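Ferkska hand kit, my notes after the trial period
10 August 2018

Saodah Subramaniam asked me in the comments to write more about the hand we have on trial, so I will try to do this properly. My English is slower than my opinions, please be patient with me.

The product is called the Ferkska hand kit. It is sold by a small company in Turkusby, and you can either buy it or rent it by the month with support included. We rent. In the box there was the hand, a mounting flange, one power supply, one long cable and one short cable, and a printed manual of 50 pages. The manual is good. I say this because I have read many manuals for robot hands and most of them were translated by somebody in a hurry, and I know how that looks because I also write like this sometimes.

Mounting it on our arm took me one afternoon. The screws were correct, but the flange has two possible rotations and the drawing shows only one of them. I chose the wrong one first. Melati Jugah from their support answered my email in the same evening and sent a better drawing, which I hope they will put in the next edition.

For the tests I use a breakfast task: a slice of bread on a plate, a toaster and squeeze bottles. I like it because the things are cheap and everybody understands what should happen. The bottles are also hard for a hand. They are smooth and they become softer or harder depending on how full they are, and when you hold one too strongly you have sauce on the table. 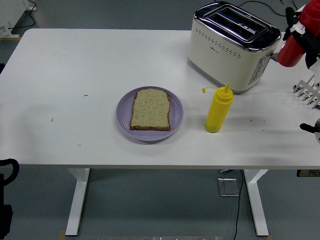 What I like

The fingers close smoothly at low speed. With our old gripper the last small movement was always a jump, and a light bottle would fall before we had it. With the Ferkska hand I can set a slow approach and a separate closing speed, and these two settings are on the same page of the software, so I don't have to search.

It is quiet. My colleague Ezekiel Kowalczyk works at the desk near the robot and he told me that he forgets it is running. I am not sure that this is good for safety, but it is pleasant for him.

Also the calibration is short. You press one button, the fingers open and close, and after 19 seconds you can work. I do it every morning before coffee.

What I like less

The thumb. It has enough force, but its starting position is too far inside for wide objects, and you must move it out by a separate command each time. I wrote a small script for this. A person who buys a kit at this price should not need my script.

The software also forgets your saved grasps when you update it. I lost 7 of them, including the one for the small bottles that I had been adjusting for two days. Now I keep a copy in a folder, and I advise you to do the same before you install anything.

The long cable is stiff, and near the wrist it needs a wide loop. We fixed ours with a soft strap, and I check it when I change the arm program.

About the bottle grasp, as several of you asked. I bring the hand from the side, with the fingers already open, and stop a little before contact.

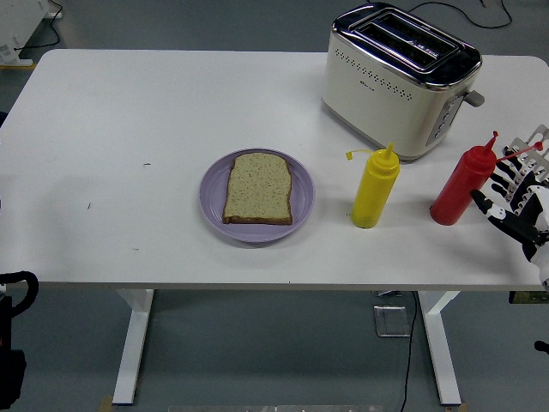
From that stop I close at the lowest speed and wait one second before lifting. If you lift immediately, the force reading is not yet stable and the software may report a good grasp when the bottle is only leaning on one finger. The waiting time is in the advanced menu under "settle". The default is zero, and I don't understand why.

The rent is 300 euros per month with us, and Hamdia Ayele, who signs such things here, has agreed to continue until December. Before then I want to compare it with the Yurt gripper from Ilport, if they finally send me one. If you have used the Yurt with soft packaging, please write me in the comments what closing speed you set.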